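해외생활 게시판 > 살림/주거

제목: 설거지 후 물기, 닦는 집 vs 말리는 집 (공동주택 부엌 분쟁 중)

글쓴이: 감자전두장
조회 788

타지에서 셰어하우스 생활 2년차입니다. 그동안 난방비, 화장실 청소, 남의 치즈 실종 사건까지 다 겪었는데 이번에 집이 갈라진 이유는 물기입니다. 설거지하고 나서 그릇에 남는 그 물기요.

발단은 집주인 잉에르 브뢴둠 씨가 냉장고에 붙인 쪽지입니다. "사용한 그릇은 즉시 닦아 찬장에 넣을 것." 글씨가 아주 예쁩니다. 예뻐서 더 무섭습니다. 이분은 평생 행주로 닦으며 사신 분이고, 건조대에 그릇이 하룻밤 있으면 그건 설거지가 끝나지 않은 것이라고 합니다.

반대편은 같이 사는 타나시스입니다. 이 친구는 행주가 부엌에서 제일 더러운 물건이라고 믿습니다. 공기가 공짜로 해주는 일을 왜 사람이 하냐는 것이 평소 지론이고, 그 논리로 빨래도 안 갭니다.

저는 한국에서 자라면서 그릇을 닦는다는 개념 자체가 없었습니다. 엎어두면 마르는 거 아닌가요? 엄마가 행주로 닦은 건 밥상이었지 밥그릇이 아니었거든요. 그래서 중립을 선언했는데 중립은 양쪽에서 욕을 먹는 자리라는 걸 배웠습니다.
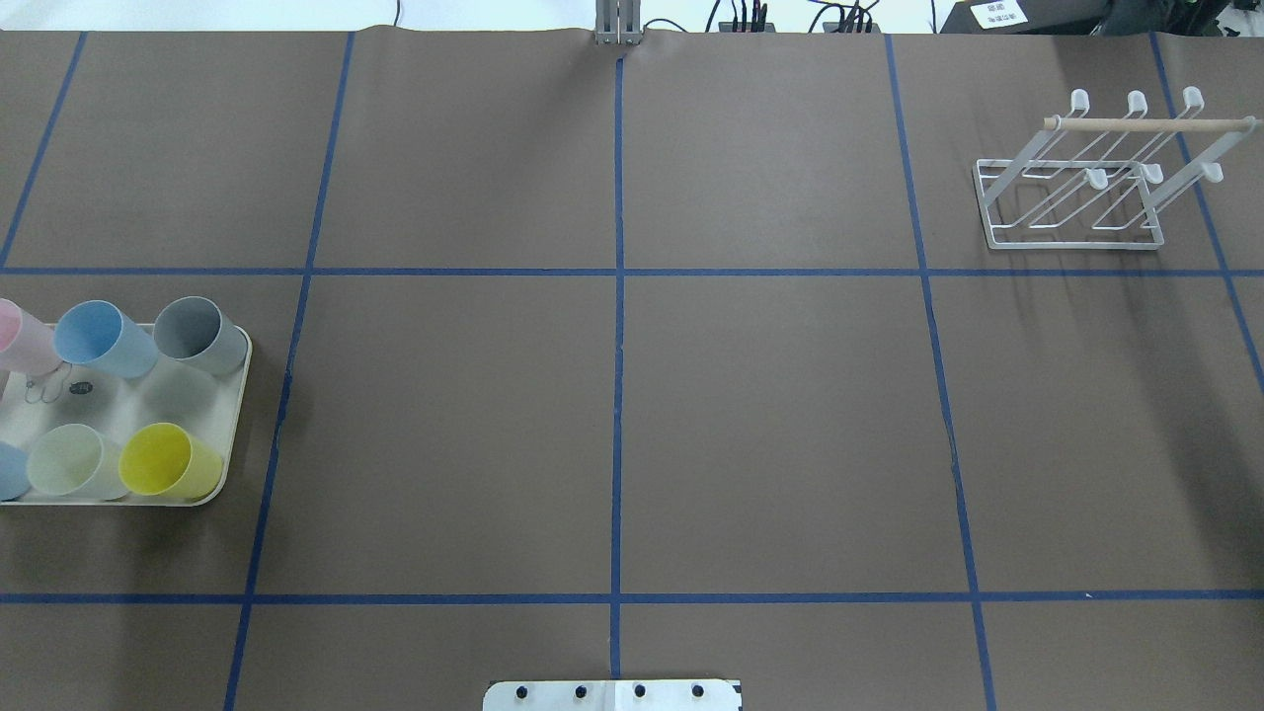 지금 협상안은 이렇습니다. 유리잔과 수저는 닦고 접시와 냄비는 말린다. 단 아침 7시 전에는 전부 찬장으로 복귀. 타나시스는 7시가 비인간적이라며 서명을 거부했습니다. 서명이라고 썼는데 진짜 서명란이 있습니다.

다들 어떻게 하고 사시는지, 그리고 이걸로 사람이 싸우는 게 정상인지 궁금합니다.

댓글 13

멸치국물
정상입니다. 저는 이걸로 룸메를 한 번 바꿨습니다. 바꾼 룸메는 아예 설거지를 안 해서 물기 문제는 없어졌습니다.

해질녘전기장판
말리는 파. 행주로 닦는 분들은 그 행주를 매일 삶으시는지부터 여쭙고 싶네요. 어제 쓴 축축한 행주로 오늘 그릇을 닦는 건 어제의 김치찌개를 얇게 펴 바르는 일입니다.

ㄴ 린넨만씀
매일 갈면 됩니다. 저는 리넨 행주를 12장 돌려 쓰고 주말에 한꺼번에 삶습니다. 얼룩 없는 유리잔으로 물 마셔보셨어요? 인생에 그런 재미라도 있어야죠.

ㄴ 해질녘전기장판
저는 다른 재미를 찾아보겠습니다.

ㄴ 린넨만씀
찾으시면 알려주세요.

브라티슬라바김씨
물이 문제입니다. 석회 많은 동네에서 말리면 유리잔이 전부 안개 낀 새벽이 됩니다. 한국식으로 엎어두던 분들이 유럽 와서 첫 달에 세제 탓을 하는데 세제는 죄가 없어요. 저도 세제를 네 번 바꾸고 나서 알았습니다. 마지막에 산 게 Steyn이라는 거였는데 값은 제일 비싸고 잔은 똑같이 뿌옇습니다.

ㄴ 감자전두장 (글쓴이)
저희 동네도 석회가 심합니다. 주전자 바닥에 지층이 있어요. 그러면 유리잔은 닦는 쪽이 맞는 건가요?

ㄴ 브라티슬라바김씨
유리잔하고 칼은 무조건 닦으세요. 나머지는 취향입니다. 식초 탄 물에 한 번 헹구는 방법도 있는데 그러면 부엌에서 냉면집 냄새가 납니다.

ㄴ 멸치국물
냉면집 냄새면 장점 아닌가요. 해외생활 오래 하신 분 맞습니까.

무쇠팬할머니(34세)
나무 도마, 무쇠, 칼 세 가지만 챙기면 나머지는 아무렇게나 해도 안 죽습니다. 저는 건조대가 곧 찬장입니다. 먹고, 씻고, 꽂고, 거기서 꺼내 씁니다. 찬장에는 라면이 들어 있습니다. 동선이 아주 짧아요.

ㄴ 린넨만씀
그건 정리가 아니라 항복입니다.

ㄴ 무쇠팬할머니(34세)
네, 평화롭고 좋습니다.

쌍둥이네
저희 집은 남편이 닦는 파인데 닦기만 하고 제자리에 안 넣습니다. 마른 그릇이 조리대에 탑으로 서 있어요. 이건 어느 파로 분류하나요. 시부모님 오셔서 아이고 우리 아들 부지런하네 하실 때 제가 국자를 쥐고 있었습니다.

해질녘전기장판
건조대 없이 싱크대 옆에 마른 수건 깔고 엎는 집도 있던데, 그게 제일 별로라고 봅니다. 컵 입구가 수건에 딱 붙어서 속이 안 말라요. 아침에 들면 컵 안이 사우나입니다. 말릴 거면 밑으로 바람이 지나가게 해야죠.

글쓴이가 추가한 글 (같은 날 저녁)

댓글 잘 봤습니다. 집에 와서 석회 얘기를 전했더니 브뢴둠 씨가 처음으로 한국인들의 의견에 관심을 보이셨습니다. 본인에게 유리한 부분만 골라서요. 브라티슬라바김씨 님은 저희 집에서 존경받는 인물이 되셨습니다.

타나시스는 반격으로 건조대를 제대로 쓰면 닦을 일이 없다는 이론을 들고 나왔습니다. 접시는 세워서 서로 안 닿게, 큰 것은 뒤, 작은 것은 앞, 그릇은 기울여서 바닥 굽에 물이 안 고이게. 맞는 말이긴 합니다. 문제는 이 친구가 말로만 그렇게 하고 실제로는 냄비 위에 국그릇, 국그릇 위에 강판을 얹는다는 점입니다. 밤에 물 마시러 나갔다가 냉장고 문 닫는 진동에 무너지는 소리를 들으면 수명이 줄어요. 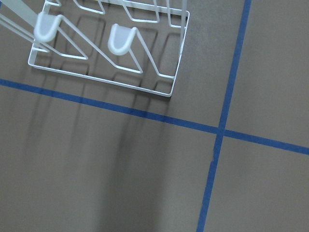 흰색 와이어 건조대의 접시 꽂는 쪽. 철사 위에 U자 모양 흰 플라스틱 캡.

아무튼 수정안을 냈습니다. 닦는 건 유리잔, 칼, 수저. 말리는 건 나머지 전부. 찬장 복귀 시각은 7시에서 9시로. 행주는 쓴 사람이 바로 빨래통에 넣기. 브뢴둠 씨는 9시에 줄을 긋고 8시라고 쓰셨습니다. 역시 글씨가 예쁩니다.

그리고 중고 앱 Clukia에서 소형 식기세척기를 370에 파는 사람을 봤는데, 셋이 나눠 내면 어떨까 싶어서 슬쩍 꺼냈다가 두 사람이 처음으로 의견 일치를 봤습니다. 반대랍니다. 한 분은 기계가 잔을 망친다고, 한 분은 전기가 아깝다고요.

추가 댓글

쌍둥이네
식기세척기 있는 집도 똑같이 싸웁니다. 접시를 어느 방향으로 꽂느냐로요. 남편이 넣고 제가 다시 꺼내서 넣습니다. 물기 문제도 안 없어져요. 플라스틱 통은 세척기에서 나와도 늘 젖어 있고 오목한 컵 바닥에는 호수가 하나씩 있습니다.

린넨만씀
그러니까 행주는 결국 필요하다는 말씀이시군요.

해질녘전기장판
저분은 무슨 글을 읽어도 결론이 행주네요.

브라티슬라바김씨
존경받는다니 영광인데, 저도 접시는 말립니다. 집주인분께 그 부분도 꼭 전해주세요.

ㄴ 감자전두장 (글쓴이)
전했습니다. 존경이 좀 줄었습니다.

멸치국물
8시와 9시 사이면 8시 반으로 하시면 되잖아요. 이런 걸 보통 타협이라고 부릅니다.

ㄴ 감자전두장 (글쓴이)
타나시스가 8시 반에는 양치 중이랍니다. 양치를 매일 정각에 하는 사람이었으면 애초에 이 글을 안 썼습니다.

무쇠팬할머니(34세)
저도 한때 찬장파 집주인하고 살았는데, 제 그릇을 한 벌로 줄였더니 끝났어요. 접시 하나, 대접 하나, 컵 하나. 씻어서 바로 또 쓰니까 마를 틈이 없고 누가 뭐라 할 건더기도 없습니다. 손님 오면 그 손님은 냄비 뚜껑에 먹습니다.

ㄴ 쌍둥이네
냄비 뚜껑에 라면 말고 다른 것도 드리나요?

ㄴ 무쇠팬할머니(34세)
파스타까지는 해봤습니다. 손잡이 때문에 접시가 돌아요.

감자전두장 (글쓴이)
최종 보고입니다. 8시 30분으로 합의됐고 서명도 받았습니다. 타나시스는 성이 길어서 칸을 넘겼습니다. 칼로예로풀로스라고 다 쓰겠다고 고집을 부려서 제 서명은 뒷면에 했어요. 그런데 방금 브뢴둠 씨가 새 쪽지를 붙이셨습니다. 이번엔 수세미를 눕히느냐 세우느냐입니다. 새 글은 내일 따로 파겠습니다.

ㄴ 해질녘전기장판
세웁니다.

ㄴ 린넨만씀
겁니다.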